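Rule 31

The Plarnham standard for unattended disassembly ran to 31 rules, and the arm at bench 2 had been made to follow every one of them. Rule 1 said do no harm. Rule 2 said log it if you do.

I was the rules clerk at Skanow Reclaim, a title I had expected to come with a chair. My job was to read each rule aloud while the arm worked and tick a box when it complied. It was a very compliant arm. In April it had stopped 900 times to ask whether a screw was a fastener under Rule 12 or a small part under Rule 19. The Vlachopoulos office ruled that it was both, and sent us a second form.

Then came Rule 31, drafted in Tadine by people who had plainly never held a screwdriver: "The machine shall pause wherever a reasonable person would." The arm considered this for most of a morning. I offered to go and find a reasonable person. The supervisor said to check upstairs — she was an optimist.

When I got back, alone, the tower was on its side with its wires every which way and the metal frame of the processor socket standing up.

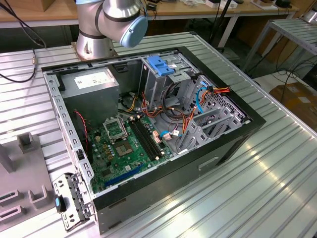

Who decides when a paused arm may start again?

The person who signed for the bench, after looking at the work and clearing the stop by hand.

That was Rule 7, and I had signed for the bench. I looked at the work. I looked at the form, which wanted the name of the reasonable person consulted. I wrote my own in pencil, pressed the button, and started reading again from Rule 1.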